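# Getting through to a hotel about the thing you left behind

You will notice the missing item at the worst possible distance from it. For me it was a phone charger and one good shoe, and I was two trains away. What follows has worked at hotels in Skoradbridge and Noltidton, and once at a guesthouse in Cledavus that denied having a lost property shelf while I was looking at it.

## Before you call

Write down your room number, your checkout date and where you last saw the thing. "Somewhere in the room" gets you a polite sigh. "On the little round table by the bed, next to the phone" gets somebody sent upstairs.
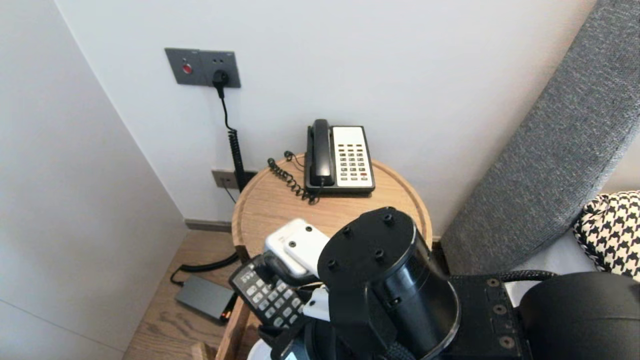
*Photo: Duygu Tokgöz*

Call between 2 and 4 in the afternoon. Mornings belong to checkout and evenings to people whose key cards have stopped working. Ask for housekeeping, by name if you have one. The front desk will offer to pass on a message, and the message will then begin a long and private life of its own.

## Describing the item

Give the brand, the color and one flaw. Every hotel owns a drawer of black chargers, and yours is the one with the chewed end. Check the outlets in your memory too, including the awkward one down by the door.

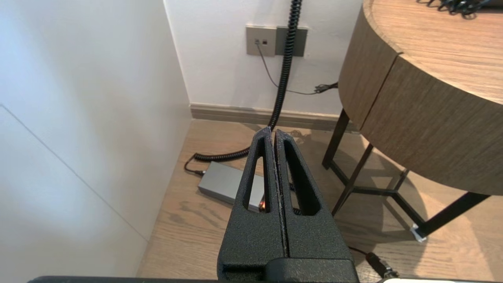
Türkmen: I'd add the safe. I left my passport in one and described the bathroom shelf to them for ten minutes.

Fair. Add the safe, the back of the bathroom door and whatever was under the towel.

## Paying for the return

Offer to pay postage before they bring it up. Ask for the total in writing, packing included. I once agreed to "a small handling fee" and it came to 50, for a shoe.

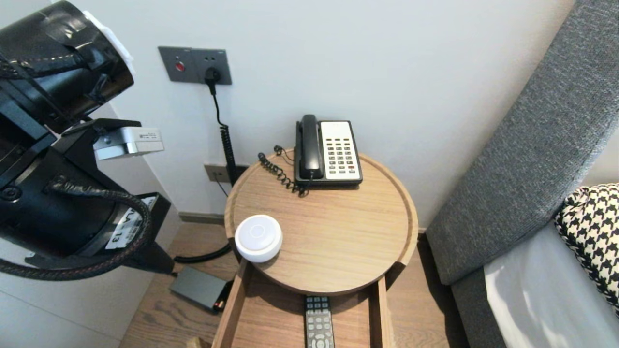
**NOLTIDTON, May** – The shoe has been found. It is in a bag, the bag has a number, and the number is 3060. I was told to quote it in all future correspondence, so I have.

If you get a number like that, put it in the subject line of every email. Leave the rest of the message short: name, room, item, address, and a phone number you answer.

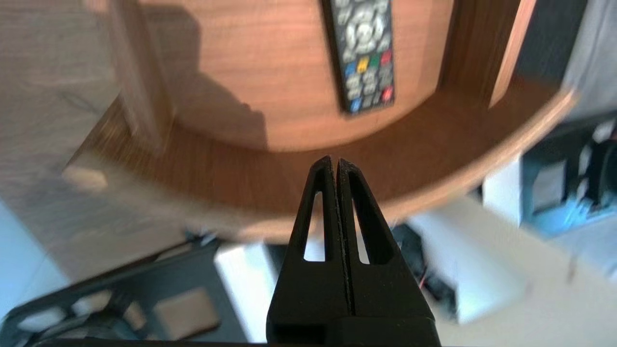 Give them a couple of working days, then call again at the same hour and ask for the same person. Stay cheerful. If the item is worth less than the postage, ask whether they'll hold it until a friend passes through, and get the last date they'll keep it. Then tell the friend, which is the step I forgot with the charger.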